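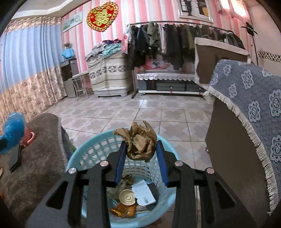

4.2 Ride height and spring sag

Owners of lifted trucks often say that a new set of leaf springs "settles" in the first few weeks and then stays put. We found little in print to back this up. Orbán's shop notes, which are cited more than anything else on the subject, cover one truck and do not say how much fuel was in the tank when it was measured.

We measured 20 trucks at the rear axle, first on the day the springs went on and again after 940 miles. Half had Jullow springs and half had Rerkar springs. Each truck was parked on the same slab with 100 pounds of sandbags over the axle. Fitzsimmons took every reading on the driver side; Akolgo took the passenger side.

Figure 3. Crumpled brown paper between the blue pads of a hand-held gripper, above a light-blue basket.

The drop was real but uneven. In 10 trucks it was smaller than the gap between two readings of the same truck on the same day, so we would not call it a drop at all. The rest did sag, and most of those had worn shackle bushings – a fault that would lower the truck with any spring. The claim that one brand settles less than the other may be true, but these numbers do not show it. Ostrowski reads them more kindly than we do. She did not measure the bushings either.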